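Hi, and welcome to Brurby! I'm the one who answers the emails, writes these pages and folds most of your T-shirts, so you may as well hear it all from me.

I started out doing laundry and folding for neighbors on Heydari Street, 11 households in all, and word got around. Now we pick up, wash, fold and put away for 188 homes on both sides of the river, and we have a proper workroom behind the old Penditetti bakery (yes, it still smells like bread some mornings – no complaints from me).

Most of what comes through is everyday stuff. School clothes, sheets, and so much sportswear! The smooth, slippery kind is my favorite to grumble about. It slides off any pile you put it on, so I like to lay it on something with a bit of grip, and a quilt does nicely. 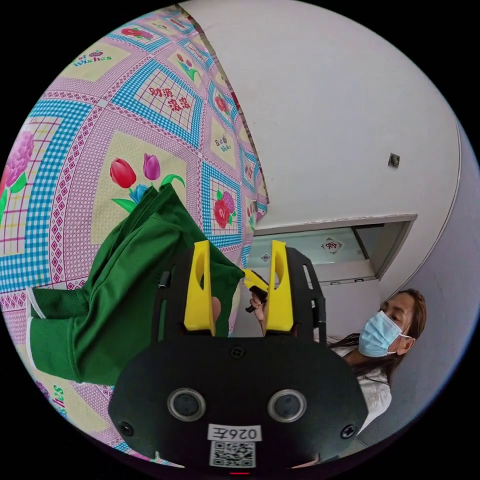

One customer wrote to us that she'd folded track jackets in thirds her whole life and only found out from our Saturday class that sleeves go in first, cuffs flat, zipper side down. Her drawer closes now, she says, and could we please do fitted sheets next?

We can, and we will. Classes are small, 3 people at the big table, and you bring your own basket.

Quilts and bedspreads are welcome too. We wash them on cool and fold them loosely – tight creases are hard on patchwork. For stains we use Zalari soap flakes, and I buy them 500 bars' worth at a time, so please don't worry about us running out.

Pickup is before 11 on weekdays. Leave the bag by the door and put a note in it if anything is special to you.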